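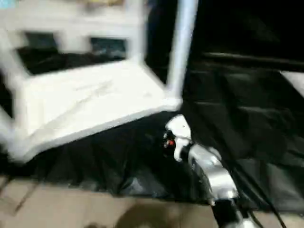

Gripper comparison, entry 4
October, started 9:40 a.m.
Entered by: A. Roussel. Read and countersigned by: K. Bandara.

Purpose

To compare the white two-stage gripper from Truseck with the Wuteo parallel unit now in general use, on the same arm and with the same head camera. The present entry covers low reaches near furniture, where the approach is restricted from above. Open-floor grasps were covered in entries 2 and 3 and are not repeated.

Setup

Silver forearm, black wrist section, Truseck gripper mounted. Black sheet laid over the tile, white plastic chair standing on the sheet. Wrist cable run along the lower part of the arm. Controller is the Temba, firmware unchanged from entry 3. Closing force limit set to 32 N for both grippers. Head camera exposure left on automatic, contrary to the plan; see Camera.

Observations, Truseck

The curved fingers are well suited to reaching in under the front corner of the seat. The gripper can be brought very close to the underside without the wrist having to roll, and the arm holds a comfortable elbow angle throughout. With the Wuteo the same position requires the wrist to be turned nearly flat, and the controller twice refused the path on joint limits.

Grasping the sheet itself is less satisfactory. Where a fold stands up, the fingers take it cleanly. Where the sheet lies flat, they slide over it and close on nothing. The Wuteo pads are square at the tip and pick up flat fabric more reliably. Karthik proposes a thin rubber sleeve on the Truseck fingers - he has the material in the second drawer and will cut a pair.

Closing time from command to contact was set to 400 ms in the Temba profile. No change is requested.

Camera

The frames taken while the head is turning are of little use for measurement. Chair edges come out doubled, the rim of the seat in particular, and the corner detector will not settle on any of them. The contrast between the white chair and the dark right side of the view is also severe, and the automatic exposure favors neither. The bright forearm housing adds reflections low in the view. The red spot at the gripper joint remains easy to find even under blur and could serve as a rough reference for hand position. This has not been tested.

Recommended for the next session: fixed exposure, and a pause before each capture so that the head is at rest.

Open items

Rubber sleeves for the Truseck fingers (K.B.)
Repeat flat-sheet grasps with both grippers after the sleeves are fitted
Secure the thin wires on the right side of the forearm; they trail across the sheet and may be caught in a fold
Ask Aretti whether the wrist adapter is rated for 1,000 mounting cycles or fewer - the data sheet and the label disagree
Copy the joint-limit refusals from the Temba log into the shared folder before the log is overwritten

The Truseck unit is to remain on the arm until the sleeves have been tried. Colleagues who need the Wuteo in the meantime should take it from the bench and sign it out.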